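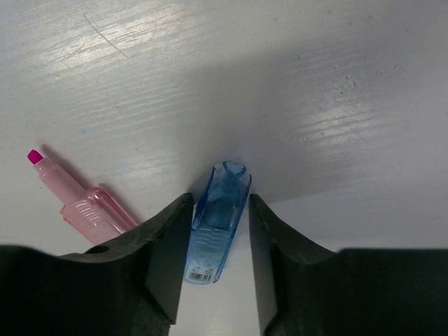
Potisis drops out halfway through evening passes - troubleshooting log

Last updated: March
Status: fixed (one small job left)
Opened by: Hinata Maruyama
Working on it: Yuxi Yu, Yuto Imai

Problem as reported

Hinata here. We are getting lovely strong signals from Potisis on the morning passes, and I still get a thrill when the first packets come up on the screen! In the evenings it starts just as well and then the signal falls off a cliff near the middle of the pass. It comes back before the satellite sets, but by then we have missed the best bit. Four evenings running now. The tracking software is Hastia, fresh install, with the rotator and the crossed Yagi on the club roof.

Entry 1, Yuxi

Great report, thanks. First thing I checked was the orbital elements, as stale ones have caught us out before. They were three days old, perfectly usable. I fetched new ones anyway and restarted Hastia. Watched the 18:40 pass with my fingers crossed. Same dropout, same place.

Entry 2, Yuxi

Clock next. The station computer was two seconds slow, so I've put the time sync back on (it had been switched off after the reinstall). Two seconds wouldn't give us this, but it's nice to have it right. Doppler correction looks good too, the trace on the waterfall stays in the middle of the passband right up until it vanishes.

Entry 3, Yuto

I had a go at the preamp and the coax. Opened the mast box, reseated both connectors, put new self-amalgamating tape round the lower one. No corrosion to speak of. The beacon from the hill is as loud as ever when we point at it, so the receive side is healthy. I recorded the whole evening pass as well, and that recording is a beauty for the first half. You can hear each burst.

Entry 4, Yuxi

I went through the recordings against the pointing log and I think we've got it! The morning passes that work so well all stay on the eastern side. The evening ones go up the west and cross north. On last night's pass the azimuth climbed to 334 and on towards north, and then the rotator hit its end stop and went all the way round the other way to catch up. That takes 45 seconds on our old motor, and for all of it the antenna is looking at the wrong bit of sky.
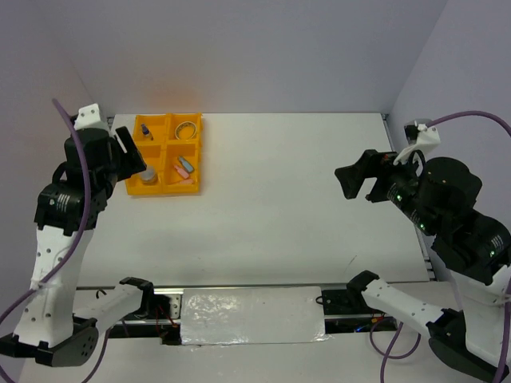
Hastia ought to deal with this by itself. If the rotator can tip right over past the zenith, the software can start the pass "flipped" and never touch the stop. Ours can do that. The new install had the elevation limit set to 90 degrees, and our old settings file had 180.

Entry 5, Yuto

Changed the elevation limit to 180 and ticked the flip option. Ran a dry pass at noon with the radio off and stood on the roof to watch. Over it went, smooth as anything, with no big swing at north. One snag: the cable loop at the elevation motor was a bit tight when flipped, so I cut the ties and gave it another hand's width of slack.

Entry 6, Hinata

IT WORKS. 106 good frames from a single evening pass, our best ever, and no gap in the middle at all. I sat there grinning at the waterfall like a child. That takes our total from Potisis to 2,518. Sayaka came up to listen and ended up staying for the Illov pass too.

Left to do

Yuxi to save a copy of the settings file with the station notes, before the next reinstall. Ticket stays open until then.

Comments

Angeliki Sfakianakis: Brilliant, thank you for writing this up! I have the same gap on passes that cross south. My rotator stops at south, so I suppose it's the same thing the other way about?

Yuxi Yu: Yes, exactly the same. Check whether your elevation motor goes past 90 first. If it doesn't, see if yours has any overlap beyond the stop, that can be enough for a short pass.

Sayaka Iwasaki: Can we have the recording from entry 3 for the open evening? The one with the bursts.

Yuto Imai: It's on the shared drive, under evening passes.

Contact the station team | © Bautista Satellite Listeners | Back to top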